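世界状态

合同附件里有一句话我读了好几遍：“系统具备自主反思与恢复能力。”写这种句子的人通常没有打开过日志。我在页边画了个问号，坐上了去 Flondach 的长途车。

委托方是 Gökçe，做厨房和餐饮用品分拣的，想买 Skasteck 的一套规划软件，名字叫 Praltevine。他们要一个外人去看看东西值不值那个价。外人就是我，德芙内·波拉特，做验收测试，按天收费，路费另算。他们给了我九天。

Skasteck 在一栋旧纺织厂的二层，楼梯间的墙上还贴着防火须知，字都褪了。真吉兹·杜曼亲自下来接我，握手很用力，说他们这里没有秘密。说没有秘密的公司我去过不少，多半是连自己也不清楚有什么。

“您想先看演示还是先看架构？”他问。

“先看日志。”

他笑了笑，带我去看演示。

演示我就不细讲了。机械臂把水果放进盒子，盖上盖子，中间有人伸手把一个桃子拿走，机械臂停住，屏幕上滚出一段话：“我注意到桃子已不在原位。我将重新评估目标，并寻找替代方案。”然后它换了苹果。会议室里除了我都在点头，包括那个显然已经看过很多遍的销售。那段话字体很大，白字黑底，一个词一个词地蹦出来，像有人在那头想事情。

我在本子上写：谁在说话？

晚上埃尔达尔打来电话。他是我哥哥，修了半辈子电梯，对一切带门的机器都有看法。

“怎么样？”

“会说话。”

“电梯也会说话。‘门正在关闭。’它说的时候门早就在关了。”

我让他早点睡。挂了电话以后我坐在旅馆床上，把这句话想了很久，主要是暖气太响，睡不着。

第二天他们给了我一张桌子，一个只读账号，还有伊尔凯尔·凯斯金。规划器是他写的，至少前半部分是他写的，后半部分来自一个已经离开的同事，注释里只剩下缩写。伊尔凯尔很瘦，说话之前先看一眼屏幕，像是要确认屏幕同意。

他给我画了框图。感知模块读相机，输出一张物体表：名字、位置、置信度、状态。任务层读这张表，生成动作段。动作段交给运动规划，运动规划算轨迹，控制器执行。旁边有一个大框，虚线连着所有东西，里面写着“反思”。

“虚线是什么意思？”我问。

“逻辑上的连接。”

“数据走不走？”

他看了一眼屏幕。“走一部分。”

“哪一部分？”

“这个要看版本。”

我问他现在跑的是哪个版本。他说演示用的是主分支，交付给 Gökçe 的也会是主分支，不过演示机上有几个本地改动，还没合进去。我请他把那几个改动列给我。他说下午。下午他说明早。

我并不觉得他在骗我。我做这一行久了，对骗子反而放心，骗子知道真相在哪里，会绕着走，你跟着他绕的弧线就能把圆心找出来。麻烦的是那些相信自己框图的人。

纳兹米耶·卡拉卡亚坐在实验室最里面，负责摆放物体、按急停、给失败的录像打标签。她桌上有一本用橡皮筋捆着的笔记本，封面被咖啡泡过。真吉兹介绍公司的时候没有提到她。我去借插线板，她问我：“您是来说好话的，还是来说坏话的？”

“按天收钱的。”

“那您可以看看这个。”她把橡皮筋取下来。

笔记本上是她自己记的失败，没有用公司的分类。公司的分类表里有“感知误差”“抓取滑脱”“外部干扰”，都很体面。她写的是：“它以为盖上了。”“又以为盖上了。”“盖子在地上，它说任务完成。”“绿的那个，上午叫青椒，下午叫叶子。”“说了一大段，然后做了跟原来一样的动作。”

“您跟他们说过吗？”

“说过。他们把日志里那段话的字调大了。”

我把最后一条抄了下来，又去看日志。

日志比框图老实，日志一般都这样。每一条消息有两个时间，一个是产生的，一个是写入磁盘的。演示界面按写入时间排序。按这个顺序看，事情是这样的：发现异常，反思文字，新的动作段，轨迹下发，手臂动起来。很好看，像一个人先想好了再动手。

我写了一个小脚本，换成按产生时间排。

发现异常。新的动作段。轨迹下发。手臂动起来。反思文字。

我以为是脚本写错了，重跑。又挑了另外的几段录像来跑。顺序没有变过。反思模块的输入里带着新动作段的编号，也就是说，它先拿到答案，再写一段为什么会是这个答案。提示模板在一个我有权限读的文件夹里，里面的话很朴素：请以第一人称说明系统为何选择以下动作，语气自信、简洁。

语气自信。我把这四个字抄在抄过纳兹米耶那句话的下面。

我拿着打印纸去找伊尔凯尔。他看了一会儿，没有看屏幕。

“解释是可以后生成的，”他说，“人也是这样。有研究。”

“Gökçe 买的是人吗？”

“我的意思是，后生成的解释不一定是错的。”

“那么动作是怎么选出来的？”

他带我去看代码。那个函数不长。发现异常之后，它先等。等的时间写死在一个常量里，十四秒，旁边的注释是“给感知留时间，之后改成自适应”，落款是那个只剩缩写的人。等完以后，如果目标物体还在物体表里，就把原来的动作段再发一遍；如果不在，就按一张优先级表找下一个。优先级表是手写的，苹果排在桃子后面。

所以演示的时候它换了苹果。

“这是一个合理的策略，”伊尔凯尔说。

“我同意，”我说，“我在电饭锅里见过类似的。”

这句话说得不好，他的耳朵红了。我本来可以不说的。他写的运动规划部分其实很扎实，碰撞检查做得细，轨迹平滑，急停路径单独走一条线，我后来在报告里都写了。一个人把真东西做得很好，然后眼看着公司拿虚线框里的东西去卖，大概也有他自己的难处。我没有问。

剩下的问题是盖子。

纳兹米耶的本子里，“以为盖上了”出现得最多。物体表里盒子有一栏状态，值是 open 或 closed。我想知道这个 closed 是谁写进去的。按框图，应该是感知模块，看一眼盒子，判断盖子在不在。我在感知模块的代码里搜 closed，没有。搜 lid，有一处，在一个被注释掉的测试里。

我去搜任务层，找到了。每个动作段都声明了自己的前提和效果：关盖动作的前提是盒子状态为 open，效果是盒子状态为 closed。动作段执行结束，控制器返回“轨迹完成”，任务层就把效果写进物体表。教科书上的写法，挑不出毛病，只是教科书会在下一章告诉你还要去核实。这里的人大概没有读到下一章，或者读到了，正好赶上演示。

轨迹完成的意思是手臂到了该到的地方。手臂到了，世界就算到了。

那天下午我让纳兹米耶按我的单子布置桌面，白盒子放在手臂底下，苹果和桃子各在一边，那个一会儿叫青椒一会儿叫叶子的绿东西塞到盒子后头，只露一部分。我要的是遮挡。我们把夹爪停在盒盖那里，暂停了执行，伊尔凯尔搬了椅子坐到我旁边，把物体表打开。

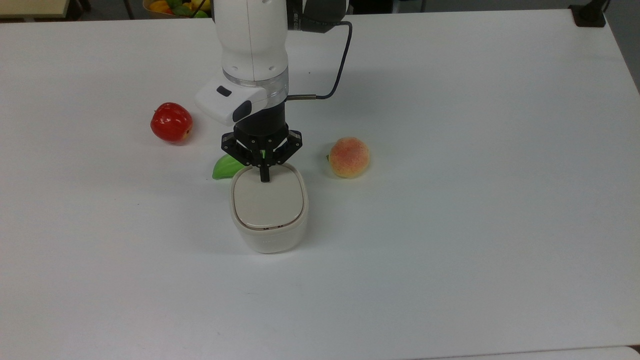

“规划器多久更新一次世界状态？”我问。

“每个动作段结束时更新一次，执行途中不更新，途中相机的数据只给避障用。”

我记下来，让他在这句话后面签个字。他以为我在开玩笑，后来还是签了。

我们开始做试验。我的做法很土：让物体表和桌子互相不认识。关盖动作段走到一半，暂停，纳兹米耶把盖子拿开，放到桌子另一头，继续执行。手臂往下按，按在该有盖子的高度上，收手，轨迹完成。屏幕上盒子状态变成 closed。反思模块没有被触发，没有异常，一切正常。

再来一次，这回把整个盒子挪开一个手掌的距离。避障看见了盒子，绕了一下，绕得很漂亮，在空气里盖上了一个盖子。closed。

伊尔凯尔说，真实场景里没有人会在途中把盒子挪开。

“那恢复能力是用来恢复什么的？”

他没有回答，伸手去调相机的曝光，其实曝光没有问题。

第三种情况是纳兹米耶提的，不在我的单子上。她说：“盖子别动，什么都别动，就让它正常盖，但是把状态先改成 closed。”

我们改了。任务层读到盒子已经关上，前提不满足，于是不执行关盖。盒子敞着口。任务完成。反思文字这次出来了，大概是跳过动作段触发了什么条件：“我确认盒子已经妥善关闭，因此无需重复操作，以提高效率。”

纳兹米耶把这句念出声来，念到“妥善”的时候停了一下，翻开她的本子，记了日期。2021年11月22日。我看见她在旁边写：“它确认了。”

做到第六次，真吉兹进来了。他站在门口看完一次，看见手臂对着没有盖子的盒子认真地按下去，又收回来。他的脸色没怎么变，做老板的人都有这个本事。

“您这是故意刁难它，”他说。

“对，这是我的工作。”

“任何系统这么搞都会出问题。”

“会出问题没关系。我想看它出问题的时候知不知道。”

“四月份我们就会有新的感知模型，盖子、瓶口、抽屉，全部能识别。”

“到了四月份我可以再来一次，日费照旧。”

他把我请到走廊里，语气换得很和气。他说他理解我的专业精神，说行业里大家都这样，说客户要的是信心，软件可以慢慢补。他说解释功能本来就是给人看的，从来没有说过它参与决策。我说附件里写了“自主反思与恢复”，反思写在恢复前面。他说那是语序问题。

我想了想，这还真是语序问题。

晚上埃尔达尔又打来电话，问门关上了没有。我把盖子的事讲给他听，讲到手臂在空气里盖盖子，他没有笑。他说他们那行早年也有这种控制柜，电机转够了圈数就算门关好了，不装门锁触点，图便宜。后来规矩改了，触点不通，轿厢就不许动，谁说都没用。

“你让他们装个触点，”他说。

“这是软件。”

“软件就不用关门？”

我把这一段写进了建议里，换成了体面的说法：任何由动作效果写入的状态，在被后续动作作为前提使用之前，须经独立观测核实；无法核实的，标为未知，并停下来请求人工。伊尔凯尔看到“未知”两个字，说物体表没有这个值，状态是布尔型的，加一个值，下游都要改。

“要改多少？”

他算了一会儿。“很多。”

“那就是说，现在整个系统里没有地方可以放‘不知道’。”

“可以放在置信度里。”

我们去看置信度。绿东西被盒子挡着，一会儿是 pepper，一会儿是 leaf，两个名字换来换去，置信度都很高。盒子的 closed 后面也跟着一个置信度，是一。我问这个一是怎么算的，他翻了翻，说是默认值。说完他自己先把屏幕关了，去倒水。

回来的时候他端了两杯，给我一杯。他说他刚来的时候写过一个检查，关盖之后让相机再看一眼，把盒口区域和关之前的比较，差得不够就报失败。那东西很粗，光线一变就误报，演示的时候报过一次失败，其实盖子盖得好好的，客户席上有人笑了。第二天真吉兹让他先关掉。

“先关掉，”我重复了一遍。

“嗯，有一个开关。”

“还在吗？”

在。配置文件里有一行，verify_effects，值是 false。前面没有注释。我们把它改成 true，重跑了白天的试验。它误报得一塌糊涂，盖子好好地在上面也报失败，手臂举着，屏幕上红一片，任务层不知道拿这些失败怎么办，就等满它那十四秒，再来一遍，再失败。可是盖子被拿走的那几次，它也报了。

纳兹米耶说：“吵是吵，比较像在干活。”

伊尔凯尔那天晚上没有走。我走的时候他正在把阈值一点一点往下调，嘴里念着什么，屏幕上开了很多窗口，虚线框图被压在最底下。

报告我写了将近十四页，比合同要求的长。运动规划和控制两节写得客气，该夸的都夸了。感知一节写了类别不稳定，附了绿东西的记录。任务层一节是主要的，把签了字的那句话原样放了进去。关于反思模块，我写的是：该模块的文字在动作选定之后生成，不影响动作选择，不应作为系统理解环境的证据向操作人员展示。建议在界面上标明，或者移除。

真吉兹来电话，问能不能把“不应作为证据”改成“宜结合其他信息参考”。我说不能。他问“移除”能不能删掉，我已经给了“标明”这个选择，留一个就够了。我想了一晚上，留着没删。

Gökçe 那边的人很忙，让我口头讲一讲重点。我讲了关盖，讲了物体表，讲了时间戳。电话那头有人在敲键盘，敲完问我：

“那它到底会不会反思？”

“它会写反思。”

“写得准吗？”

“写得很流利。”

那边停了一会儿，说他们领导特别喜欢那个功能，看演示的时候就是冲着那段话去的，问有没有办法保留。我说可以保留，请看报告里关于“标明”的那一条。他们说好的，会传达。

后来他们签了。价格谈下来一些，据说是拿我的报告去谈的，这份钱总算没有白花，至于花在了哪里，我不太愿意细想。附件换了一版，新版里那句话成了“系统具备反思式解释与可配置的恢复能力”。“可配置”指的应该是那一行 true 和 false。默认值是什么，附件里没有写，我发邮件去问，收到了一封感谢信。

伊尔凯尔倒是给我写过一次，没有寒暄，贴了一段代码。状态那一栏不再是布尔型了，有了 open、closed 和 unknown。下游他改了一部分，剩下的地方碰到 unknown 会直接抛异常，手臂停下，等人来。他说真吉兹还没有看到这个分支。他还说等待时间仍然写死，不过他给那个常量补了注释，写清楚了它在等什么。我问他在等什么。

他回信说，写注释的时候才发现，感知模块在那段时间里根本没有被重新调用，所以什么也没等，就是停一停，让看的人觉得它在想。他打算先把调用补上，再决定留多久。

我把邮件转给了纳兹米耶。她回了一张她本子的抄录，最近的几条：

“报失败，盖子是好的。”

“报失败，盖子是好的。”

“报失败，盖子歪了，它说得对。”

“绿的那个今天叫未知。我去看了，挡得太死，我也说不准。”

埃尔达尔问我下次去哪儿。我说还没定，有一家做抽屉的，说他们的系统能感觉到抽屉有没有关严。他问是怎么感觉的，我说资料里没写，他让我去的时候带张纸，夹在抽屉缝里试试。我把这一条加进了清单。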